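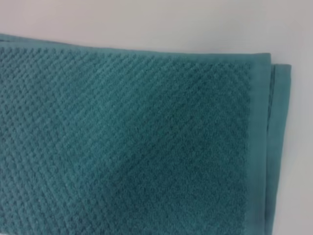 Velel towel-folding kit – worth it?

Posted by pkt_258
Homari resells it with two arms. Bath towel, folded flat, layers offset at the corner. Acceptable?

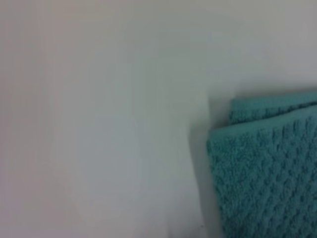
FARBERG, 21 December 2023

Reply by lintgate
No. Our linen spec wants hems flush.

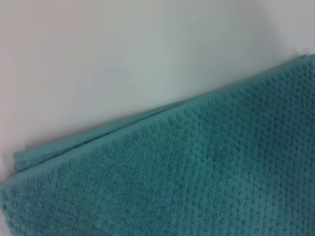 Lip at the left end of the fold

Reply by pkt_258
Spec for hotels, maybe. For home use I disagree.
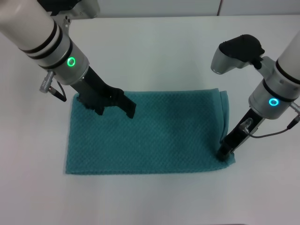 Re: gripper pads

Reply by ohmrow
Pads are 5 mm. Ask Homari for the thinner set.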